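**Forum: Manipulation & Sensing › Deformables**
**Thread: Cable insertion, one policy vs. split policy (results and complaints)**

---

**rdissanayake** · OP

Posting numbers before the write-up goes out because I'd like the holes found here first. Task is cable pick, reorient, insert. Fixtures are bolted to a breadboard, cable starts in an arbitrary lay. We compared two setups on the same arm:

- **A:** one policy from first approach to seated connector
- **B:** Etar handles grasp and reorientation, then hands off to Preteo for the last stretch

568 demonstrations total, same pool for both. 348 evaluation trials, split evenly. B finished ahead on seated connectors. A was faster when it worked. Nearly all of A's failures are in the final approach, where the free length of cable pulls the connector off axis.

Starting lays vary a lot. An S-bend like the one here is ordinary for us, and brackets stay on the board as obstacles.
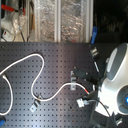
vtrummer — My objection is to "same pool for both." Preteo only trains on the tail of each demonstration, so per unit of policy capacity it sees far more contact data than A does. You've measured data weighting and called it architecture. Reweight A toward contact and run it again.

---

**rdissanayake**

Fair, and we did a partial version of that. Oversampling the last 2 seconds of each demo for A closed part of the gap. It isn't in the main table because we only ran 68 trials on it and I don't trust the interval.

---

**slotted_bar**

68 trials with a stated interval is more useful to me than no row at all. Put it in.

Separate question. Where do you define the handoff? If it's a fixed distance from the socket, B gets a free segmentation label that A never sees.

---

**rdissanayake**

Handoff is on grasp state plus pose, both estimated from the wrist camera. No distance to the socket. The trigger wants a closed grasp on the connector body with the cable exit visible. Typical wrist view with the connector held: 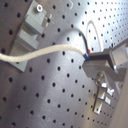 *Fig. 2. Wrist camera, black connector between the fingers, white braided cable running off to the left.*

The estimator is wrong sometimes. When it fires early, Preteo starts outside its training distribution and tends to push sideways. We count those as failures of B.

---

**vtrummer**

Good that they're counted. I still think the label argument holds in a weaker form. Someone had to decide that "closed grasp, exit visible" is the right boundary, and that decision carries task knowledge. A gets none of it.

We ran something close to this on the Bataineh rig with a learned boundary and the advantage of splitting mostly went away. Different connectors, stiffer cable, so I wouldn't push the comparison too far.

---

**rdissanayake**

Stiffer cable changes the problem, I'd say. Ours sags between grasp and board and the wrist camera loses part of it. If the cable mostly follows the connector, I'd expect a single policy to do fine — that would agree with your result and ours.

Did you log force at the wrist? We didn't, and I regret it.

---

**vtrummer**

Logged, yes. Not synchronized well enough to publish. I'll send what there is on Saturday.

---

**kelpline**

Chiming in from the Bristine side, where we only do routing. I'd drop the speed claim for A entirely. "Faster when it worked" selects the easy lays. Compare times on matched starting configurations or leave it out.

---

**rdissanayake**

Agreed, that's a selection effect. I'll report time on the starts where both setups succeeded.

One more wrist view, for the people asking by message what the camera can resolve. Board texture and scuffs come through; parts close to the lens blur out. 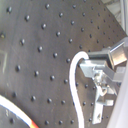 **Was the wrist camera recalibrated between the A and B blocks?**

Once, before the first block. The two setups were then interleaved, so any drift in the mount should fall on both equally.

---

**slotted_bar**

Interleaving needs to be in the first post. I had assumed sequential blocks and was about to write three paragraphs on it.

---

**rdissanayake**

Edit pending. Current list of changes: interleaving stated up front, oversampled A added as a row with its interval, matched-start timing, and a paragraph on the handoff boundary as supplied task knowledge. Vinzenz, I'll quote your wording on that last one unless you object.

---

**vtrummer**

No objection. I still want the full reweighted run on A before anyone puts "split policies are better" in a title.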